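Flindia Simulator Guide for School Robotics Clubs
Section 6. Setting up and running the two-arm sorting task

This section covers the sorting task used in the club season that opens in August. It assumes that Flindia is installed on the club computer and that each team has a working login. If the login screen does not appear, go back to Section 2.

The task takes place on the table named Mukgate. Teams who practiced on the older Kairys table should not reuse their saved arm positions, as the two tables differ in height.

6.1 Before you start

You will need:
One computer per team, with Flindia open
The team folder, with last session's program in it
A printed copy of the score sheet
A gamepad, if the team plans to drive the arms by hand

Close other programs first. Flindia runs slowly on older school laptops when a browser is open behind it.

Note: Two teams may share one computer, but only if each has its own team folder. Files with the same name are overwritten without a warning.

6.2 Loading the table

1. From the start screen, choose Club Tasks, then Mukgate.
2. Enter the seed number. For practice, use 122. For the club round, use the number written on the score sheet.
3. Click Load and wait until the status line reads Ready.
4. Open the Arms panel. Both arms should be listed as Home.
5. Click Check Grippers. Each gripper opens and closes once.

If one arm is listed as Offline, click Reset Table. Do not click Reset All, which also clears the team's camera settings.

Caution: Left and right are named from the robot's side of the table. In the overview camera the robot faces you, so its right arm appears on the left of the screen. Most wrong-arm mistakes in a first session come from this. Have students say "robot left" and "robot right" out loud while they work.

6.3 Choosing the cameras

Flindia shows two views at a time. The overview camera is for planning a path and for checking that the arms stay clear of each other. The close camera is for judging how a cube sits at the fingertips.

1. Open View and select Overview for the top window.
2. Select Close for the bottom window.
3. Set the frame limit to 6 on a slow computer. Leave it on Auto otherwise.
4. Click Save Layout.

Note: Distances are hard to judge in the close view. A cube near the camera fills much of the lower window and can look like a flat block. Check the overview before moving an arm sideways.

6.4 Picking up the cubes

Work with one arm at a time until both students in a pair can do a clean pickup. After that, let one student run each arm.

1. Move the gripper above the cube and stop.
2. Turn the wrist until the fingers line up with two opposite faces.
3. Lower the gripper slowly. Stop before the fingertips touch the table.
4. Close the gripper with the force slider at 166.
5. Raise the arm straight up before moving it to the side.
6. Repeat with the other arm.

Teal cubes come first in the practice round. The overview shows both arms holding one, and the close view shows teal with a pale shape, apparently a fingertip, beside it. 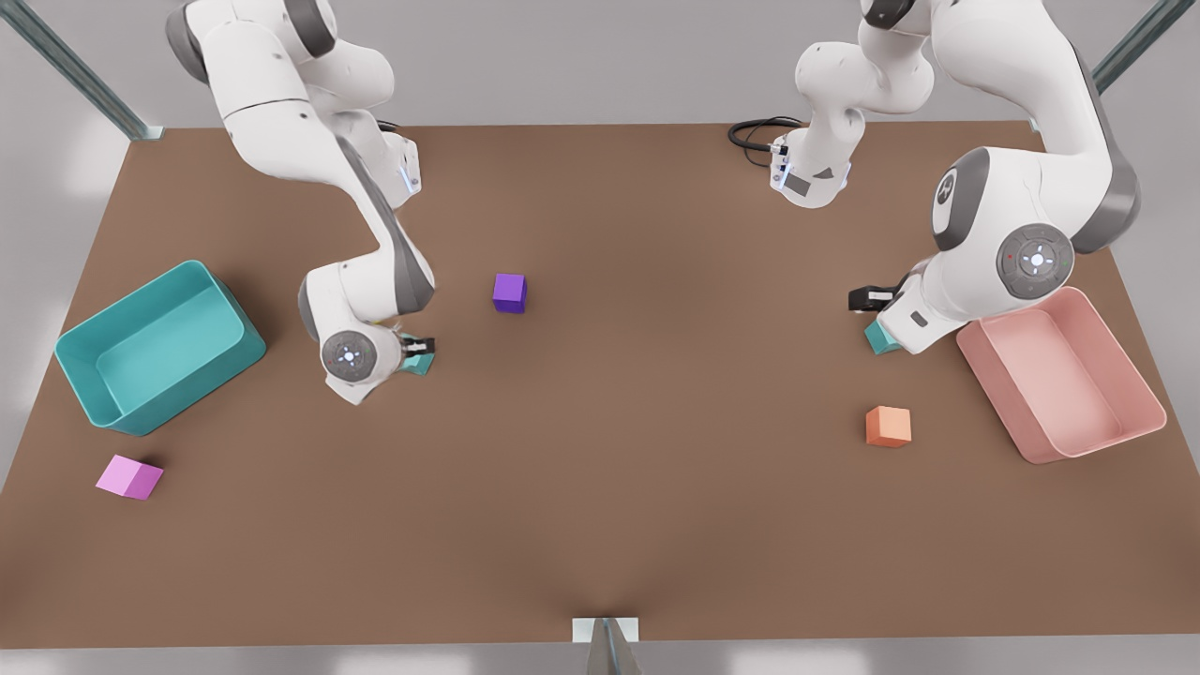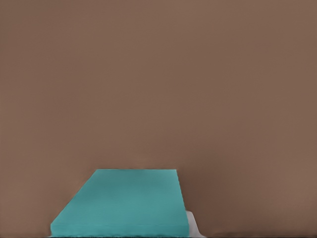 A note sent in by the Flevbridge club says that their students did better when the pair agreed on a waiting position before anyone touched the controls. In their first session both arms went for the middle of the table together and the program stopped with a contact error. They now have one arm wait above its own side until the other has let go of its cube, and they would like this to be a required step. It remains optional in this edition, but we recommend it for new teams.

6.5 Placing a cube in a bin

1. Raise the cube well above the rim of the bin.
2. Move the arm across until the gripper is over the open part of the bin.
3. Check the overview for the elbow of the other arm.
4. Lower the gripper a short way and open it.
5. Raise the arm before turning the wrist.

The score sheet says which color goes in which bin for each round. The bin colors do not decide this, and the rule can change from one round to the next.

Caution: Do not drag a cube along the rim. The bins are not fixed to the table in this task and will shift if pushed. A shifted bin stays where it is for the rest of the run.

6.6 Saving the run

1. Click Stop when the last cube is placed or when the time is up.
2. Choose Save Run and type the team name, with no spaces.
3. Write the run number on the score sheet.
4. Open the log and check the step count.

A practice run is limited to 800 steps. Runs that go over the limit are saved but not scored. If a team keeps going over, look at the log for long waits between the two arms — the wait command counts as a step each time it repeats.

6.7 Common problems

The cube slips out on the way up. The fingers closed too high on the faces. Lower the gripper a little more before closing.

The cube turns in the grip. The fingers were not lined up with the faces. Open, turn the wrist and try again.

The arm stops with a reach error. Use the arm nearer the cube.

The close window is black. The camera was switched off in View. Select Close again and click Save Layout.

For hand driving with the gamepad, see Section 7.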